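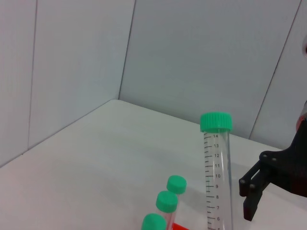
Tubes and rack, bench 2
Oct 19, 2018. Entry by E. Parsons

Sorting out the green-cap tubes before the Zosilel dilutions start. We have two sizes in use and they keep ending up in the same drawer. The tall ones are clear, with black graduations up the side, numbered every 1 ml, and the numbers read easily against the white bench. Hilon list them as 15 ml, conical. The small ones have a short body and the same colour cap, so from directly above the only thing to go by is the width of the cap.

Stock: 96 tall, one unopened carton of 1,000 small. Order ref. for the tall is 2,722. Clive Penrose wants the reorder level for the tall ones set at one full bag. Done on the shelf card.

Rack. Using the orange-red plastic one, two tiers, round holes in two diameters. Large and small holes alternate, so a mixed set can go in one rack without adaptors. Small tubes go to the back left, tall ones in from the right. A tube has to come in close to upright or it catches on the lower tier. 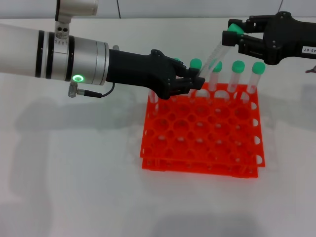
The Birkett rack from August had the same hole spacing but a solid base, and spills sat in it. The gap between the tiers on this one makes it easier to rinse. Half-round notches along the front and right edges. I have taken the front edge as row A from now on, and Clive has agreed to it. Previous sheets from Mastley count from the back, so check before copying positions across.

Caps: finger tight only. Overtightened ones were splitting at the skirt in the last lot (5 rejected). None split so far in this lot, but they have not been through the cold room yet.

Labels go on the side opposite the graduations, lower edge level with the 6 mark on the tall tubes. Nothing written on caps, as they get swapped.

To do:
Check small tubes in the large holes. They may drop too low to grip.
Ask Hilon whether the tall tubes come with a different cap colour.
New drawer divider.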